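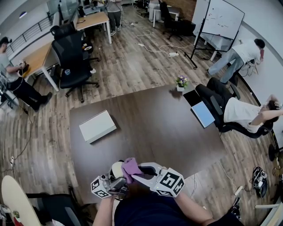
Saturday, shop notebook, cloth stock + room. Started on the stock sheet before lunch. Sheet says 212 pieces, which is what Zostmont invoiced, but the sheet was never corrected after the first wash and a few went to rags then. So the number is wrong, just don't know by how much. Plan was to get through the pile by color, fold, write the tally at the end. Used the big dark brown table for it. Good for the pale stuff, pinks show up fine on it even crumpled, e.g. the pink-purple one. Navy and black are a different story, they vanish on that top. Next time a light sheet under the dark ones. Flowers can stay at the far corner, they aren't in anybody's way there, but laptop beside them should go on a side desk when we need the full width for the long pieces.

Folding: went back to thirds then half. Quarters looked neater but the stack slides when it gets past a hand high. Thirds stay put. Terry ones fold in half only, too thick otherwise. Edge out or fold out? Put fold out, easier to pull one without dragging the next. If somebody prefers edge out say so now, not after they're all done.

Washing: the Tseng cotton shrank, about 5 percent on the long side, nothing much across. Fine for us but the old card with the sizes is no good any more, I crossed it out. Microfiber didnt move. One red one bled in the cold wash and a couple of whites are now sort of a rose color. Put those with the pinks, wrote "was white" on the tag. Do not wash reds with anything until further notice.

Tags – the paper ones curl up and fall off. Sekwood sells a woven kind you sew in, 64 to a roll, ordered 2 rolls. Not enough for everything but it covers the cottons and that's where the mixups happen. Terry and microfiber you can tell by touch.

Break around 3, then the room.

Far end still feels dim compared to the table side. Been saying this since we moved in. Color matching is the issue: matched two greys on the table, carried them to the far end, they looked like different greys. Checked again by the door, same again. So all color sorting happens at the table side from now on, under the tubes, and the far end is for cutting and packing only. Don't trust a match made after dark in any case.

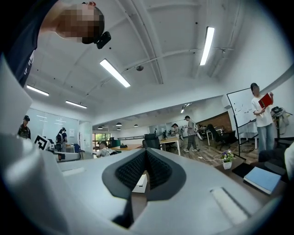
Ceiling tubes on. Pendants over the far work area, whiteboard on its rolling stand.

Whiteboard needs a proper clean. Old marks have gone faint but they don't wipe off dry, tried a damp rag, a bit better, needs the spray. Board can live where it is as long as the wheels get locked. Coats and bags on the rack is fine, same as before, just keep them off the desks when the fabric's out, zippers snag the knits.

Also looked up at the pipes and beams while I was at it, there will be dust up there. If we ever store the whites uncovered overnight it'll land on them. Lids on boxes, every night.

The Clurkville lot is still not opened. Delivery note says mixed linen and something else, the word is smudged. Will go in a separate stack untill it's been washed once, don't add it to the main sheet yet.

Left to do:
– finish the blues and greens
– redo size card, after-wash sizes only
– spray for the board
– ask about brighter bulbs for far end
– light sheet for the table, the old bed sheet will do
– real count, cross out 212

Stopped at 5:20, blues half folded, stack left by itself with a note on top. Don't mix it in.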